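Curkham Shelving: Questions We Get a Lot
Updated May 2018

Do I need to drill into the wall?
Yes. We know you rent. The Urrego bookcase is tall and the screws come in the box, so please use them.

How much weight will a shelf take?
The Gedix cabinet holds a full row of hardcovers per shelf. If you collect anvils, call first.

How long does delivery take?
Five working days for anything in stock, seven for custom sizes. In November add a week, when the whole county remembers it has guests coming.
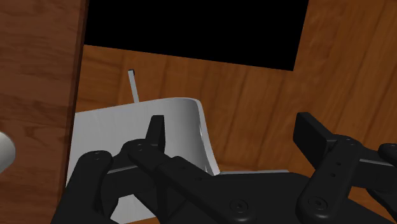 Custom sizes can't be returned once cut. Measure your alcove at the top, the middle and the bottom. Old houses will give you 3 different answers, and we need the smallest.

Can I oil it myself?
Please do. Two thin coats, four hours apart. One thick coat stays sticky until your children leave home.

What happened to the Ridik range?
We stopped making it. A few people loved it very much, and they had all already bought one. We still have spare shelf pins, so write to us with the color you need.

Do you assemble?
Within the county, for a fee. The fee goes up if you've started without us.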